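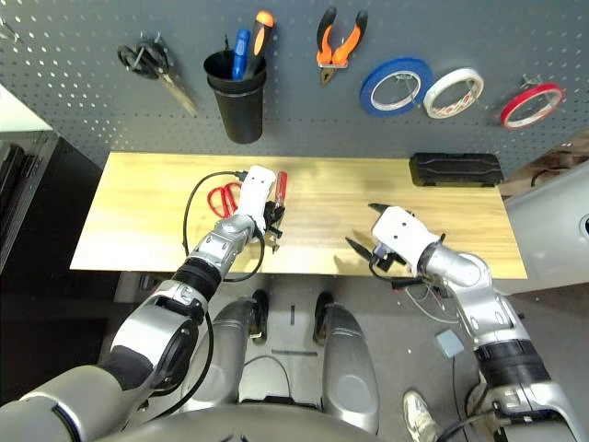

*Scissors, pliers and tape on the pegboard.*

# Keraso

Keraso is a folder of printable sentiments for handmade cards, plus one small script that lays them out on a sheet so you waste less cardstock. It began as a text file of things I was tired of hand-lettering badly.

## What's in it

- `sentiments.csv` – 187 greetings, one per line, sorted by occasion
- `layout.py` – fills a page with whichever ones you pick
- `borders/` – 50 plain frames and one with a goose

Birthdays are overrepresented. Sympathy is thin, and I'd rather keep it thin than add another line about footprints.

## Use

```
python layout.py --occasion birthday --copies 4
```

Print at 100 percent. "Fit to page" shrinks everything, and then your die cuts won't match and you'll write to me about it.

## Known problems

- Long greetings run into the goose.
- "Happy Retirement" is filed under sympathy. Nii Korletey did this and stands by it.
- Curly quotes print as boxes on older printers.

## Credits

Funmilayo Okeke wrote most of the thank-yous. Ebuka Nnaji fixed the margins one Saturday and has asked not to be contacted about margins.

Free for cards you give away or sell. New puns go in `maybe.txt`, where they will wait.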